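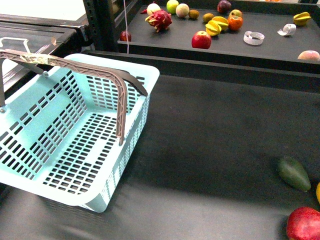 4. Enseñar la tarea de recogida por teleoperación

Llegamos a la parte más divertida de la puesta en marcha: enseñarle al robot a recoger la compra guiándolo con sus propias manos. En esta sección usará los mandos Wado para grabar demostraciones de la tarea «fruta a la cesta», que es la que recomendamos a quien empieza. Las piezas se reparten entre la bandeja negra elevada del fondo y el tablero, como el aguacate y la manzana roja grande, y la cesta azul claro se coloca vacía, a la izquierda, con el asa levantada. Con esa disposición el brazo practica dos alturas de agarre desde la primera sesión, ¡y se nota muchísimo en el resultado!

Antes de empezar

Compruebe que el perfil Dunolitz está cargado y que la seta de emergencia queda al alcance de su mano libre. La versión 155 del firmware es la mínima admitida.

4.1 Grabar una demostración

1. Encienda los mandos y espere a que el indicador quede fijo en verde.
2. Lleve ambos brazos a la posición de reposo y pulse Sincronizar. Los brazos seguirán sus movimientos a partir de ese momento.
3. Pulse Grabar. Oirá un tono corto.
4. Acerque la pinza a la primera pieza desde arriba, con la muñeca recta, y ciérrela despacio.
5. Levante la pieza hasta que supere el borde de la cesta y entre por el hueco que deja libre el asa.
6. Baje hasta cerca del fondo y abra la pinza. No suelte la fruta desde lo alto: rebota, y el robot aprenderá también el rebote.
7. Repita con las demás piezas y pulse Detener cuando los brazos estén de nuevo en reposo.

PRECAUCIÓN: el asa es el obstáculo con el que más se tropieza. Si la pinza la roza, deténgase, retroceda por el mismo camino y vuelva a entrar. No tire hacia un lado, porque arrastrará la cesta.

Nota: las piezas redondas ruedan. Si una se escapa, persígala con calma — esas correcciones son oro para el entrenamiento y conviene conservarlas.

4.2 Variar la disposición

Cambie la fruta de sitio entre una demostración y la siguiente. Gire también un poco la cesta, sin sacarla del alcance del brazo izquierdo. Marisa Marino, de nuestro equipo de Valentini, grabó así 441 demostraciones para el modelo de partida que viene instalado, y el brazo ya se desenvuelve con soltura ante colocaciones nuevas.

4.3 Revisar y guardar

1. Abra la pestaña Episodios y reproduzca la grabación a doble velocidad.
2. Descarte las que tengan pausas largas al principio (puede recortarlas con la herramienta Tijera).
3. Etiquete cada episodio con el nombre de la tarea y pulse Guardar.

Si aparece el aviso 1617, los relojes de los mandos y del robot se han desfasado. Repita el paso 2 del apartado 4.1 y grabe de nuevo.

El entrenamiento se explica en la sección 5.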